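I put off replacing our heating for three winters, mostly by wearing a fleece in bed. Then the old boiler began to bang at night and I gave in.

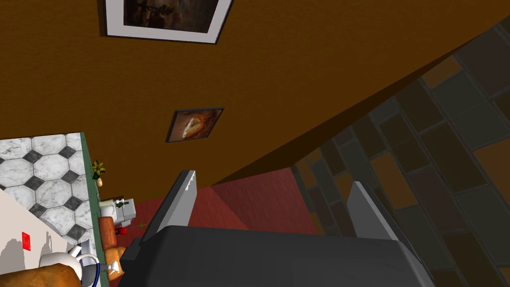 We went for a heat pump from Jutska, which came to £3385 after the grant. The fitter wanted bigger radiators, so I had to choose a wall for one. Brown-orange paint and a round golden-brown something, pie or bread, in a thin dark frame make a room look warm, but they don't do much for your feet!
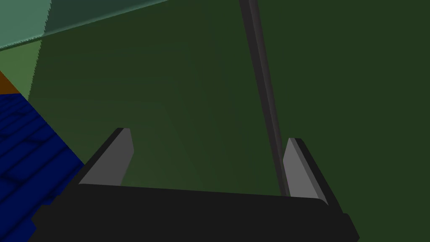 It runs at 45 degrees, far lower than I was used to – and you leave it on.
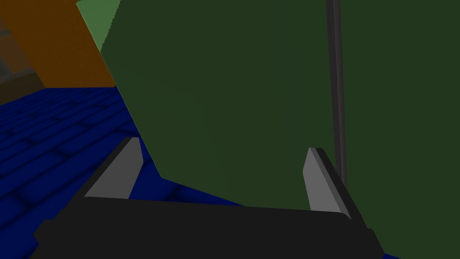

Words: Bontu Araya | 17 January 2021

I've stopped fiddling with the thermostat now, and the fleece is back in the drawer.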